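Waitlist keeps filling my class with people who already canceled

Posted in Skisano Community > Scheduling and Bookings
Posted 01/02/2019

Grotodum Studio

Hi all, hoping someone has run into this. I run a small craft studio and we moved to Skisano for our class bookings last June. Mostly happy with it! My trouble is with the waitlist on our evening workshop. The class is capped at 15 people, and when a spot opens up the system is supposed to offer it to the next person in line. What I'm seeing is that someone cancels, and then a few hours later the same person is back on the roster as "Promoted from waitlist." They get the confirmation email and the reminder text, and then they call me, pretty annoyed, asking why I signed them up again.

I've had this with three different customers now. I've checked that automatic promotion is on and that the offer window is set to 40 minutes. I also tried turning the waitlist off and back on, which wiped the whole line (my own fault, there's a warning and I clicked right through it). I had to rebuild it from my email, which took most of an evening.

Is there a setting I'm missing? I'd rather not go back to doing this by hand, but I will if I have to.

enside_frontdesk

I had the same thing at our place, Enside, and it took me ages to figure out. My guess is your customers are on the waitlist twice. Somebody joins the waitlist, then sees a spot open on the website and books it the regular way. The regular booking doesn't take them off the waitlist. So now they have a booking AND a place in line, and if they cancel the booking, they're still sitting there waiting to be promoted.

To check, open the class, go to the Waitlist tab and change the filter from "Active" to "All." Then sort by customer. If a name shows up there and also on the roster or in the canceled list, there's your problem. The first time I looked at ours there were 106 entries for a class that has never had that kind of demand — a lot of them were left over from sessions that had already happened.

What I did about it:

Go to Settings, then Booking Rules, then Waitlist. There's a checkbox called "Remove from waitlist on booking." It was off for us. I think it's off for everybody who started before they added it. Turn it on and save. It only works going forward, so you still have to clean out the old entries yourself. You can tick them and use Remove Selected, and please uncheck "Notify customer" before you do that. I did not, and I got a lot of confused replies!

While you're in there, look at the one that says "Require customer to accept offer." With that off, people get dropped straight into the class when a spot opens, and the offer window you set doesn't do anything at all. With it on they get a link and have to click yes. I like it better on. A few more spots go unfilled at the last minute, but I get way fewer angry phone calls.

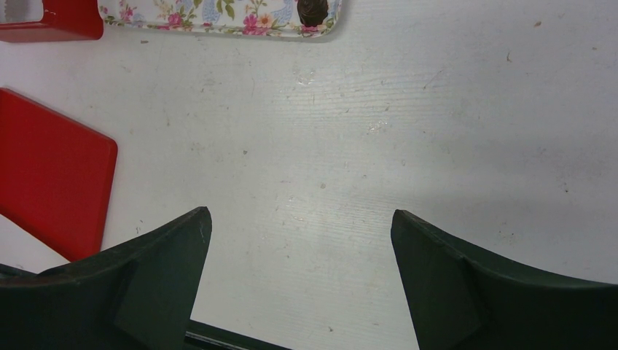
One more thing I forgot, and it's a sneaky one. If you copy a class to make next month's session, the copy keeps the booking rules of the class you copied from, even after you change the main settings. So after you turn on the checkbox, open each upcoming session, click Edit, and look under Rules. If it says "Custom," switch it to "Use default." I had a whole row of them set to Custom and I have no memory of ever doing that.

Dumitrescu Pottery

Just export the list to a spreadsheet and manage it there, that's what we do. The export stops at 100 rows though, so if yours is longer you have to do it in two goes by date.

Grotodum Studio

Thank you enside_frontdesk!! It was the double entries, all three of them. The checkbox was off and my spring sessions were all on Custom too, so I've switched those over. I've turned on the accept thing as well — we'll see how my regulars feel about having to click a link.

Do you know if the reminder text still goes out when somebody hasn't accepted yet? I can't find that part in the help pages.

enside_frontdesk

It doesn't for us, only the offer email. The text goes out once they've said yes.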